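# Project report: reviewing the Clinditz hand-held gripper kit

Valeriano Ortuño, second year, October
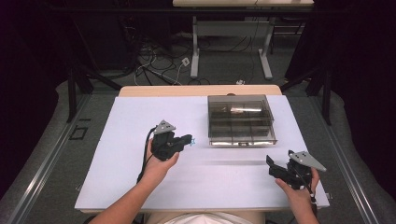 The kit was on loan to our course for the month and my job was to say if the department should pay for it. So this is half report, half review. Supervisor wanted a clear yes or no on the first page, so: yes, but with the long cables and not the ones it comes with.

## What you get

Two grippers, cables, the recording software (Jatoline, licence for one machine) and a printed guide that covers setup and not much else. No case, which is annoying. We wrapped them in a jumper for carrying.

The idea is you do a task by hand with the grippers and the recording gets used to train an arm later. I only reviewed the hand-held side. Training the arm is a different student's project and not in here.

## Setup

First go took 75 minutes. Most of that was the software not finding the left gripper. Turned out it has to be plugged in before Jatoline is opened, guide says nothing about the order. After that it was quick every time.

Calibration is fine. Close, open, close, hold still, wait for the beep. Do it again if anybody leans on the table.

## Test task

Small parts handling on a table top, both hands, pick up and put down. I wanted something fiddly as the Bensaid kit we used last year was hopeless at fiddly. Same task for everyone, same person starting the recording each time (me).

Results:

- 132 recordings attempted
- 13 lost, all software, mostly the file not saving if you press stop too fast
- 53 done by people who had never held the kit before

I was going to compare times between beginners and the rest but I didn't write down the start times properly for the first session so I've left that out. Should of used the sheet.

## What it's like to use

Good: easy to learn. New people wanted to squeeze too hard but got over it in a few tries. Feels close to using big tweezers.

Bad: wrists. After a long session mine ached, and two others said the same thing without me asking. The cables pull as well, you notice it when you turn your hand over. Tudar sell a longer softer cable that fits, we borrowed one pair and it was a lot better. Cost is extra and I think it should be in the box.

Also bad: no left-handed advice anywhere.

Support answered my email about the lost files the next morning. They know about the stop button and said a fix is comming. Hasn't arrived yet.

## Recommendation

Buy one kit plus the Tudar cables. Not two kits, the licence makes the second one pointless unless we pay again. Limit sessions to half an hour with a break, and put the plug-in order on a label by the computer.

## Still to do

- try it with thicker gloves on
- ask Jatoline what happens to old recordings after the update
- finish the references, they are not in the right style yet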